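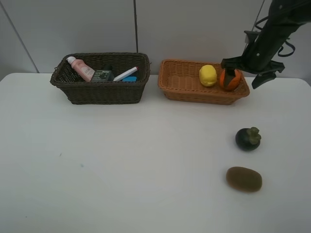 Brerside, May 2, 2019

The manuscript was 41 words long and the letter from Janssen & Gullo about it ran to four pages.

I read the letter standing up in the kitchen, which is how I read anything from a publisher. They loved the goose. Everyone in the office had fallen for the goose. They wondered, though, whether the goose had to be a goose.

I had been writing picture books for 13 years by then, and I knew better than to ring straight away. I made toast. I took the manuscript out of its folder and read it aloud to the toaster. It was a story about a goose who doesn't want to share a pond, and then, after some unpleasantness, shares most of it. You could argue with the colour of the pond. I didn't see how you could argue with the goose.

"It's only that geese are having a moment," my editor said, when I did ring. "There are two in the spring catalogue already. One of them's got a hat."

"Mine hasn't got a hat."

"No, and we respect that."

She asked how I felt about a heron. I said a heron wouldn't honk, and the honk was on page nine, by itself, across both pages, in letters as tall as a toddler's hand. Take out the honk and you had 40 words and a blank spread. She said she'd take that to the meeting. I pictured a long table of adults with good haircuts, each trying to make the noise of a heron.

The second matter was the ending. Sales felt it was ambiguous. The goose keeps the deep end for himself and the ducks have the rest, and sales wanted to know what children were meant to learn from that. I said my niece had learned that ducks don't need the deep end. There was a silence on the line, and then the sound of somebody writing it down.

I had a school visit that Friday at Nindgate, two buses away, and I decided to try the thing out on people who weren't paid to like it. The grade ones sat on a mat with their boots still on. The teacher introduced me as a real live author, and a boy at the front looked me over as though checking the first part.

I read it as a goose. They sat through the quarrel, they did the honk with me (the class next door knocked on the wall), and when I got to the deep end a girl with a bandage on her chin put up her hand.

"Is he sorry?"

"What do you think?"

"I think he's a bit sorry," she said. "Because he's cold."

I had never considered that he might be cold. I wrote it on my wrist in pen.

Then, feeling sly, I asked how they'd like it if he were a heron. They talked this over among themselves. One of them didn't know what a heron was, another said it was a fish, and the boy at the front told me that his uncle had hit one with a truck. The teacher said perhaps we'd have one more question. The one more question was how much money I had.

On the bus home I tried a new last page. He's cold, so he paddles down to the shallow end, and the ducks shuffle over, and one of them is quite rude about it. That took the count well past 41, and I spent the stretch along the river crossing words out again with the page on my knee. "Pond" could go. You could see it was a pond.

I sent it off that evening. The answer came in the morning, before my tea had cooled enough to drink. They adored the cold. The cold had made somebody in publicity cry. They'd taken another look at the heron and agreed with me entirely, and they wanted me to know the goose was safe.

Attached was a sketch from the illustrator – lovely reeds, a grey sky, the ducks all squashed up to one side looking put out. The goose was wearing a scarf.

I put more bread in the toaster and went to find the phone.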